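Chapter 4
Where Does It Go? Sorting, Storing and the Cost of Looking for Things

I lost a tape measure for most of June. I knew I owned one. I could picture the drawer it lived in, and I opened that drawer so many times that my kids started opening it for me, just to save me the walk. When it finally showed up it was in a shoebox with birthday candles and a bicycle pump, and I remember thinking, well, sure, I probably put all three away on the same afternoon!

That shoebox is what this chapter is about. In Chapter 3 we looked at how households decide what to keep. Now we get to the part my students always want to argue over – once you've kept something, where do you put it, and how much time are you willing to spend finding it again?

Let me start with two people I visited while I was writing this book. Halima Biwott runs a sewing supply shop called Nyamweya, and she has 200 small drawers along one wall. Every drawer has a label, and every label has a button glued to it, so you can find what you need even if you can't read her handwriting (I couldn't). Putting away a new delivery takes her all of Saturday morning. Finding a button for a customer takes her a few seconds.

Kerubo Laizer fixes radios in a room behind his house, and he does it the other way around. He has 4 big bins. Things get tossed in by size and that's the whole system. Putting away takes him no time at all, but when he needs one particular knob he tips the bin out on the floor and gets down on his knees. I asked if that bothered him and he said he likes seeing what he's got.

So who's better organized? I used to say Halima without even thinking about it. These days I'd want to ask a few questions first. How often does each of them go looking? Is somebody standing there waiting while they look? And how many different kinds of things are there, anyway?

We'll use two terms from here on. Filing cost is the time and effort you spend putting something away. Finding cost is what you spend getting it back. Halima pays up front and Kerubo pays later, and most of us do a bit of each without noticing – the spice rack is in order and the garage is a disaster.

You don't need a shop to see this. A basket and a few toy bricks will do it, and that's what we'll use for the first activity.

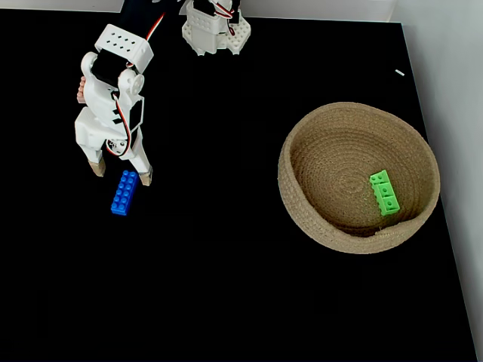
Figure 4.1 A woven basket holding a green block, with a blue brick on the tabletop.

For Activity 4.1 you'll need 50 bricks in mixed colors, one basket, a few small bowls and a partner with a timer. First, put everything in the basket and time how long that takes. Then have your partner call out a color and a size, and time yourself finding it. Do that ten times. Now empty the basket, sort by color into the bowls, and run the whole thing again. Write down both sets of times, because we'll come back to them in Section 4.3 when we draw our first cost curve.

One warning before you begin. Partners get competitive, and they will call out a brick that isn't in there. Agree on the rules first.

4.1 Paying Now or Paying Later

Let's go back to Halima's wall of drawers and start with the delivery that arrives on Saturday.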